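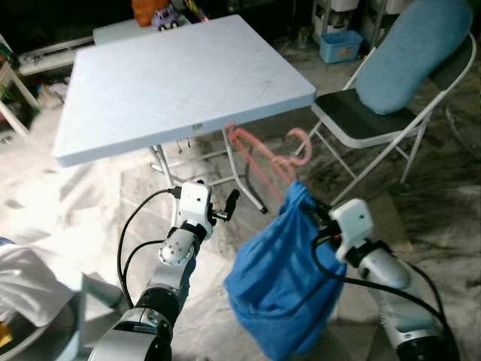 Blue cloth bag, pink rope handle, front edge of the folding table.

Marcela Murín
A thread about bags and folding tables, because I promised a few of you one back in February and then let it slide, as I do. Get a drink, I'm going to go on a bit.

I love a cloth bag with a rope handle. I have loved them since my aunt gave me one for swimming when I was small, and I have never found a tote or a plastic crate that makes me as happy when it's time to put a room full of toys away.

The handle is the whole point for me. A flat strap slides around and twists, and I'm forever picking it up off the floor. With a rope you can get a bit of it around the edge of a table, near the legs, and there's your bag hanging right where you're working!

I do most of my sorting on folding tables. Square ones, white, with that pale blue-gray top that goes with everything and excites no one. I used to want something prettier, and I've come around to them completely. Small things show up nicely against that color, which I appreciate more every year as my eyes get worse.

Two tables is the right number for me. The one in front is for whatever I'm dealing with this minute, and the one behind is for things that are waiting. If I only put up one, the waiting things creep forward and get mixed in with the finished things and I have to start over (ask me how many times).

The little purple car with the white windows lives on the back table more than any other toy I know. I keep meaning to put it with the other vehicles. Then I pick it up, roll it along a bit, and put it back down again.

Several of you asked for the order I do things in, so I'll try to write it down properly, although I should warn you it has never once gone exactly like this.

First, tables up. Push down on the middle with both hands before you trust it with anything. I had a leg fold on me during a marble run afternoon and I was still finding marbles at Thanksgiving.

Next, the bag. I pick the bag before I look at the toys, and I know that sounds backwards. If I look at the toys first I decide every one of them is special and needs a box of its own. If I have the blue bag in my hand, then I'm looking for things that belong in the blue bag, and off we go.

Blue is for soft and light. Beanbags, scarves, puppets, the felt food, doll clothes. Anything with wheels goes somewhere else, and so does anything with a corner that would wear through cloth.

Then hook the handle over and start dropping things in. Don't fold the scarves! I folded scarves for 4 years. The children do not care, and a scarf that has been squashed in a bag comes out looking like a jellyfish, and then everybody wants it.

Now and then give the bag a tug down from the bottom so everything settles. Cloth bunches up at the top and you'd swear it was full when there's a whole puppet theater's worth of space left in there.

A word on what NOT to hang from a folding table. Books, no. Wooden blocks, absolutely not. I know somebody is going to tell me their table can take it, and maybe it can, but all that weight on one edge makes me nervous and I'd like you to keep your toes.

When you're done, unhook the rope before you fold the table. I'm putting that in a post all to itself so that I can find it again when I need to be told.

Okay, the handle question, which is the one I get most. Mine are cotton rope, a little thicker than a pencil, knotted on the inside. Pui-shan Pan showed me how to do the knot at a sewing evening and I made her do it over and over until I had it, and she was very patient with me.

You want the loop long enough to go over your shoulder. Measure it on yourself with a coat on. I measured mine in July in a T-shirt and then couldn't get the thing past my elbow all winter.

And pink, yes! I had pink rope left over from something else and I put it on a blue bag thinking I'd change it later. Now I wouldn't swap it for anything. I can spot it from the other side of a room, and the children call for it by color. "The pink string one." That's its name now.

Washing. Cold, inside out, and tie the rope in a loose knot around itself first. Dry it hanging up. I put one in the dryer once and the bag came out fine but the rope had gone stiff and crunchy, like old spaghetti.

If you don't sew, an old pillowcase is a very good start. Open up the hem at the side, thread the rope through, knot it, done. Carla Haddad made hers out of curtains from her first apartment and I think about those curtains more than is reasonable.

Somebody asked about labels. I've gone through every system there is. Luggage tags got chewed. Iron-on names peeled. Now I stitch a little square of fabric to the front with one shape on it: a star for dress-up, a fish for bath things. Even the smallest ones can match a fish to a fish.

For the toys themselves I still write a number on anything that goes out on loan, and the notebook says we're up to 2,398. That number was given to a knitted turnip. It came back last Friday with a hat on, and I've written the hat in as well.

The back table, some more, because I think it's the part people skip. Everything that doesn't have a home goes there while you work, and you don't stop to decide. Odd puzzle pieces, somebody's mitten, a lid. Leave them sitting until the bags are full.

Then you do the back table last, with a snack. I mean it about the snack. By then you're tired and you'll throw away the one piece you needed if you haven't eaten anything.

I used to have a basket called "later" and it was a terrible basket. Things went in there and stayed for years. A table is better for me, since sooner or later I want to fold it up and go home, and I can't do that with things on it.

Also, for those of you with low backs that complain (hello, friends), a bag hooked at the table edge is so much kinder than a bin on the floor. I was bending down for every single puppet. I'd get to the end of an afternoon and walk to the car like a question mark.

If you have small helpers, let them have a bag at their own height. A chair back does fine. Noura Awad gives hers a bag each and tells them it's hungry, and they feed it, and I've stolen that without shame. You do have to make the chewing noises yourself.

Don't correct the sorting in front of them, though. If a dinosaur goes in with the doll clothes, it goes in with the doll clothes. I take it out after they've gone. Sometimes I leave it, and the next child is delighted.

Where the bags go afterward: a row of hooks along the hallway, wide ones, so the rope doesn't slip. I'd love to say they always get hung up in order. They get hung up, and I've decided that's plenty.

A few of you wanted to know what to do with a bag that's gone thin at the bottom. Cut a circle from something tougher, old jeans are lovely for this, and sew it over the worn part on the outside. It looks like a knee patch. I like it better than new.

And if the mouth of the bag won't stay open while you're filling it, fold the top over once, like a cuff. It takes a second and saves you from fishing about with one hand and muttering.

Harish Bangera wrote to ask if I'd do a version for craft supplies. I will, but yarn is a whole different animal and I need to clean up my own first before I tell anyone else how. Give me a little while.

I'd really like to see your bags, if you want to put them in the replies. The patched ones especially, and anything with a handle that doesn't match. Tell me what you made it out of and what's in it now.

Oh, and one thing I forgot, further up where I was talking about hooking the rope: tuck it in close to the table leg, where you won't catch it with your hip every time you go past. I have the bruise. Good night, all of you, I'm going to go and look for the other mitten.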